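Chapter 3
Gathering Examples

Everything in the first two chapters took for granted that the examples were already sitting on a disk, waiting for us. Now we go and get them! I think this is the most enjoyable part of the whole subject, and it is also where most of your working hours will go.

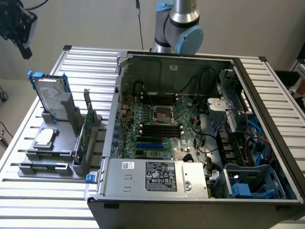
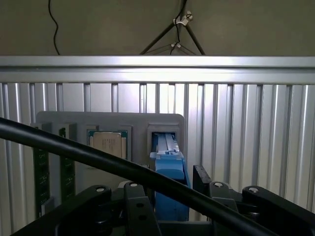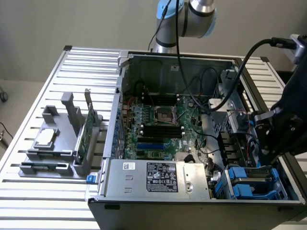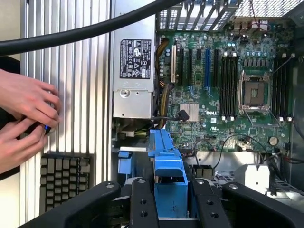 Figures 3.1 to 3.4. The computer service task, from fixed and gripper-mounted cameras.

Reading time: 20 minutes

3.1 What counts as one example

The task we follow through this chapter is called Gredberg. The work is servicing a desktop computer: drives, memory, a processor and a circuit card move between an open tower and a gray holder. People do this kind of job without much thought. A learning system has to be shown, many times, and each showing is what we call an episode.

An episode is a recording of everything the robot sensed and everything it was told to do, from a marked start to a marked end. Camera views are the part you can look at. Alongside them run the joint angles, the opening of the gripper and the commands from the operator, all stamped with the same clock. If the clocks disagree, the learner is taught that the gripper closed before anyone asked it to. We spend all of Section 3.4 on clocks, and I promise it is more fun than it sounds.

Look at how different the views are. In Figures 3.1 and 3.3 you get the open case and the holder together, so you can tell where things are on the table. Figure 3.2 gives up most of that and shows you a blue part between the fingers, partly slid into its pocket. A system trained only on the wide view tends to arrive near the right spot and then fumble. Give it both and it has a chance.

3.2 Deciding what to vary

Benito Pastor, who ran the first Gredberg sessions, planned 600 episodes and split them across 3 operators. He kept the task fixed and let the starting positions change. His notes from May have a line I still quote in class: "If every start looks the same, I have recorded one example 600 times."

So before you record anything, write down what will change between episodes and what will stay put. Part positions, the order of the steps and the choice of operator are good places to begin. Then think about what else can turn up in view. Figure 3.4 has a pair of hands at the left, holding a small object with a bright blue tip, and part of a keyboard below them. Should a stretch like that be kept, trimmed or labeled? Make up your own mind before you reach Section 3.5, where we compare 3 ways of marking the start and end of an episode.

Terms to know: episode, operator, wrist view, fixed view, time stamp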